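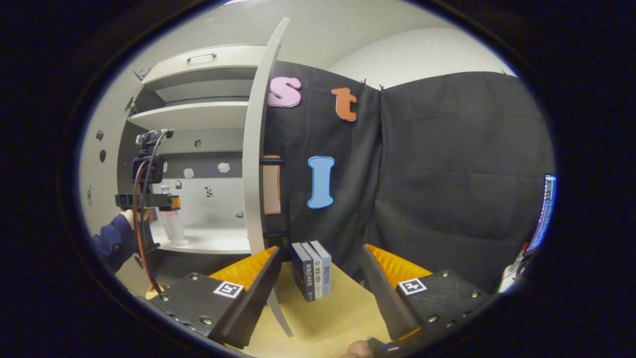
Three books on the table, spines out.

7/27/25

I finally got a clear night with no moon, so I drove up to the pullout above Birkari with the small refractor and spent it on variable stars. I hadn't done any since November. The forecast had said haze until midnight, but the sky was good by the time I had the mount level.

The main target was a long-period red variable I've been following for a few years. Stars like this swell and shrink over many months, and the brightness goes up and down with them. Mine has a period of 267 days, so it drifts through the seasons and some years the peak happens when the star is behind the sun and I miss it completely. This year it's well placed. I put it at magnitude 8.4, a little fainter than the comparison star to the north and clearly brighter than the one to the west. If it keeps to its habits it will be an easy binocular object in a few weeks.

I still do my estimates by eye. You find two stars of known brightness, one a bit brighter than the target and one a bit fainter, and decide where the target falls between them. Red stars are tricky. If you stare, they seem to get brighter, so I take quick looks and write down the first number I settle on. I did three estimates with a break between each and got 8.4, 8.4 and 8.5.

Faizal Mangundap does the same star with a camera from his yard in Sumampouw. He sent me his light curve for last season and it was good to lay it over mine. His points sit on a nice smooth line. Mine wander above and below it, and on the whole I run a tenth of a magnitude bright. I've decided not to correct for that. The reports are supposed to be what you saw, and whoever uses them can work out the offset.

A star like this is cool as stars go, with a surface near 3000 kelvin, against nearly twice that for the sun. It also throws off a lot of gas and dust as it pulses. None of that shows in the eyepiece. You get an orange dot, and some months the dot is hard to find.

After that I looked at Saturn, which was up in the southeast by then. The rings are very thin this year. At low power they looked like a line drawn through the planet. I tried for the fainter moons and got Titan with no trouble and Rhea after a while. The air wasn't steady enough to push the power much higher.

Gear notes, mostly for me. The Ziltine battery showed 28 percent when I packed up, and that was with the dew heater on low all night. The focuser is slipping again when the scope points near straight up. I tightened the lock screw and it held until the next target. I need to take it apart and clean it before the next trip.

I also want to try the field at Skutance, which has a lower southern horizon. The road in is rough, so I'll go look at it in daylight first.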